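Hi! I run a small magazine swap by mail out of my spare room in Rernside, and I get the same questions over and over, so I put the answers on one page. If yours isn't on it, write to me and I'll add it.
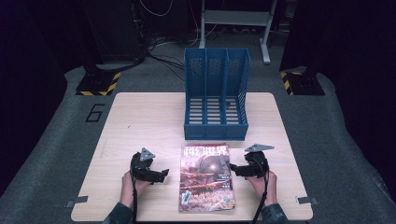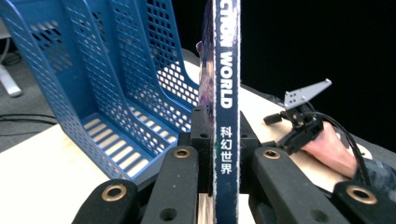 *Page last changed: Friday, October 23, 2020*

**How does the swap work?**
You send me up to six magazines, I send you the same number back. You can ask for a subject (science fiction, knitting, trains, whatever) and I'll do my best.

**What does it cost?**
Just your postage. I pay for the return trip.

**Do you take magazines that aren't in English?**
Yes please! I've got readers waiting for Chinese and Italian ones especially. I can't read most of them myself, so a sticky note with the title in English is a big help.

**What condition do they need to be in?**
Readable, with all the pages. Creased covers are fine. Mold is not, and I will throw those out.

**How many do you have?**
295 on the shelves as of this week. It was nearly 400 in July, and then the Maletti reading club took a huge pile of them (thank you, I can see my wall again).

**Can I pick up in person?**
If you're near Usard, you can leave and collect at the Ugwu coffee shop on Saturday mornings. Tell me first so I can bring your bundle over.

**How should I pack them?**
Flat, in a plastic bag, with cardboard on both sides. Please don't roll them! They never quite lie flat again and they slump over in the file.

**Can I get my own copies back?**
Sorry, no. Once they're in the swap they go to whoever asks first.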